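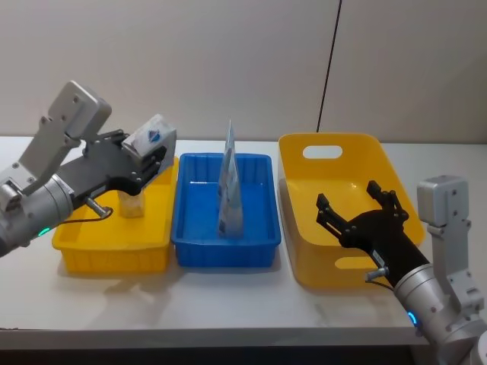 What is the campus experience fee at Pomalen College?

It's a $200 charge that every full-time student pays each semester on top of tuition, and it covers the gym, the shuttle, the student clubs and a bunch of smaller things that I'm going to get into in a minute (get a coffee).

I only started looking into this because of my daughter's fall bill. I'd paid three of these bills before and never once read past the total. I look at the big number, I make a small noise, I pay it. But this time the loan came in a little short and I had to work out what we owed line by line, and there it was between the health center charge and the lab deposit. Campus experience. I had to laugh, she lives off campus and commutes from my basement!

So I called the bursar's office. The person I got was very nice and told me it was a mandatory fee. I said I could see that, but what was it for? She said it was for the campus experience. We went around like that for a little while and then she gave me a link.

The link goes to a page with a pie chart that has no numbers on it. You get colors and you get labels, and the biggest slice by far is called Student Life and Engagement, which could be anything from flu shots to a bounce house. I printed it out and put it on the fridge, where it has been annoying me ever since.

How I got the real budget

Pomalen is a public college, so the budget is a public record. I didn't need a lawyer or anything. There's a records request form on the college website, under the About menu, then Policies, then way down near the bottom. You fill in your name, an email and what you want. I asked for "the approved budget for the campus experience fee, current year and prior year, by line." If you do this yourself, be specific like that! My first try just said "information on the fee" and I got sent the same pie chart.

It took most of April and a couple of nudges. Then one evening a PDF landed in my inbox, with no message attached, just the file. I read the whole thing standing up in the kitchen while the pasta boiled over.

The college has 3,000 full-time students, and at $200 a head per semester that's $600,000 coming in every fall and again every spring. I'm not saying that's a scandal. Buses cost money, and the gym has to have somebody at the desk. I just think if you're collecting that much you could put the numbers on the pie chart.

The shuttle is the biggest single item and I have no complaints there. My daughter rides it from the commuter lot and says it's on time, except in snow. The gym is next. After that come the clubs, and the clubs get a lot less than I figured, considering they're the first thing every tour guide brings up. The anime club and the debate team are down there sharing a line with "banners."

And then there's Cornik.

Cornik is the app. If you have a kid at Pomalen you've heard about the app, because they get an email about it every week. It's supposed to tell students what's going on around campus, and when they show up to something they scan a code and earn points, and the points can be traded in for things at the bookstore. My daughter has earned a highlighter. The college pays for Cornik out of the fee, and it costs more than all of the clubs put together. I went back and checked that because I thought I was reading the wrong row. I wasn't.

I asked her to ask her friends if they use it. One of them said she keeps it on her phone for the shuttle map, and the shuttle map is also on the regular website. Another one thought it had been shut down. I know that's not science, it's a group chat. Still!

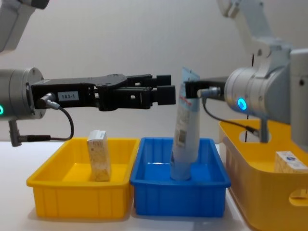

Bright Hall and the money that moves around

The other thing I can't stop thinking about is a line that says "Transfer, Bright." No explanation next to it. Bright Hall is the student union, an older building with the good sandwich place in it, and it was renovated the year before my daughter started. So I wrote back and asked what the transfer was.

The answer (a polite one, I'll give them that) was that part of the fee goes toward paying off the renovation. Students voted for that, in a referendum, before any of the current students were enrolled. It adds up to $100 of the $200 for the whole year's worth of... no, hang on, I had this wrong in the first version of this post and a reader wrote to fix it. It's $100 per student per year, so a quarter of what each of them pays in. Thank you to whoever that was, you didn't sign it.

I have mixed feelings on this one. The building is nice. She eats there. Somebody paid for the buildings I used when I was in school and I sure didn't send them a card. But the word "experience" is doing a lot of work when part of it is a loan payment, and I'd feel better about the whole business if the bill had said "building debt" in plain words. I'd have paid it just the same.

My sister's kid goes to Jarnent State, and over there the bill breaks it all out. Transit, recreation, clubs, facilities, each with its own dollar amount, right there on the statement. She texted me a photo of hers and it's a beautiful thing. Jarnent charges more in total, by the way, and she's never been mad about it.

What you can ask for

A few people in the comments last time wanted to know if you can get out of the fee. At Pomalen there's a partial waiver for students taking all their classes online, and one for students doing a semester away. Commuters don't get one. The waiver form has to be in before the add/drop deadline and they are strict about it. It lives on the bursar's page under Forms, and it has an old name, "Activity Fee Adjustment," so searching for "experience" won't bring it up.

You can also go to the fee hearing. I didn't know there was one! It's held every spring in the upstairs meeting room at Bright Hall, it starts at 4 p.m., and parents are allowed to speak if they sign the sheet by the door. I've got it on my calendar and I'm bringing the pie chart. My daughter has asked me to please not tell anyone my last name.

If you've got a kid at another school and you've dug up one of these budgets, tell me what your lines look like. I'd especially like to hear if anyone else is paying for Cornik, and what you're paying, because the price in our PDF looks like a number somebody came up with over lunch. I'll put up the file itself once I figure out how to attach things on here.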